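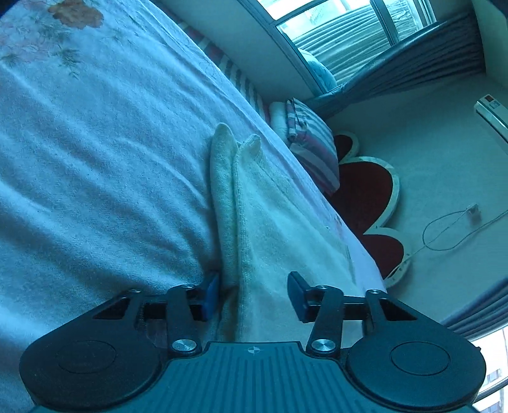 Ticket 144: Towels on beds will not stay folded the Inville way

Search tickets Enter keyword Go
Print this page | E-mail this page

Opened by: Pramila Nigam, Inville guest rooms
Opened: 2023-05-26
Status: Reopened (again)

Problem
The welcome card shows a towel folded into a long strip, laid diagonally on the bed, both ends square. What I get is a long strip with one end forked like a snake's tongue. Room 11 is the worst. A guest asked if it was meant to be a rabbit. I said yes.

Towels are the cream terry ones from Bisht. Bedding is the pale set with the leafy sprigs, which wrinkles if you look at it sternly.

Tried so far
1. Folded in thirds lengthwise. Too fat, and the hem stuck out on one side.
2. Folded in half, then half again. Good strip, forked end. The two layers finish at different lengths and each one rounds off as it pleases.
3. Ironed the strip. Flat for up to 11 minutes, then it remembered it was a towel. Do not iron the strip.
4. Smoothed the bed first. The bed looked lovely. The towel did not care.

Reply from Skunder linen desk
Please confirm the towels are 600 weight and have been washed per the Wastovix chart. Thick terry has opinions at the fold. Try tucking the last hand's width under before you make the second fold, so the raw corners end up inside.

Reply from Pramila
Confirmed, 600. Tucked the end under as advised. It works on the dresser. On the bed the mattress gives, the tuck slides out and the tips come apart, left one always a bit longer. I have now folded this towel more times than I have folded everything else I own.

Reply from Skunder linen desk
Fold on the dresser, carry it over flat on both forearms, set it down once and leave it alone. No patting.

Update
No patting has been hard on morale, but rooms 9 and 10 held until check-in. Room 11 forked. Leaving this open until November, when the card gets reprinted and I can ask for a photo of a rabbit.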